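The Tidy Table Problem

Every few months a paper arrives claiming that a robot has learned to clear a table, and every few months I skip to the figures to look at the table. It is usually gray. It usually holds one mug. I have never lived in a house with that table, and I doubt the authors have either.

So I was pleased by the Stikmont report, which So-ying Tai and Blagoje Dimitriou put out in June and which has been grumbled about in our reading group ever since. Their claim is modest. They trained the same two-arm policy twice, on the same number of demonstrations, 477 in each set. One set was recorded on a bare bench with the objects spaced apart. The other was recorded on whatever surface the operators were given, with things left touching, tipped over or half out of view of the wrist camera. Then they tested both on layouts neither had met.

The tidy policy won on the tidy bench. On the messy layouts it finished 7 trials out of 30. The messy one finished 16.

Ashok Rajput, who reviews these things more kindly than I do, calls that a strong result. I would call it a coin toss with good posture. But it is the right coin, and I wish more labs would toss it. Geeta Bajpai's objection is better: messy demonstrations take longer to record, so equal counts hide unequal hours. The report gives this one sentence, in an appendix, where sentences go to retire.

Still, look at what the wrist camera has to cope with. 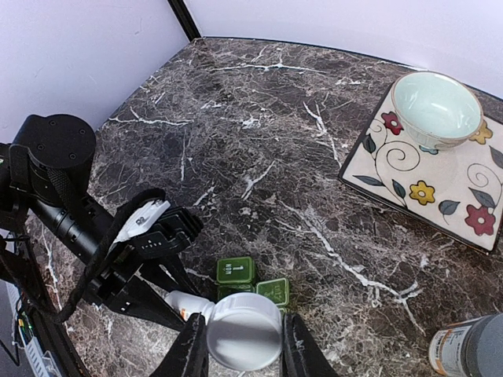 Wrist view from the messy set: bottle between the fingers, cubes just beyond the cap, second arm at left.

The veins in that marble are exactly the sort of thing a policy will mistake for an edge, and the flowered plate is no help. A bottle on its side is also a different problem from a bottle standing up, as anyone knows who has chased one across a counter.

My complaint is with the word "random," which the authors use for their layouts. People asked to make a mess make a polite one. I would like the next round set up by somebody who wants the robot to lose. I am free most afternoons.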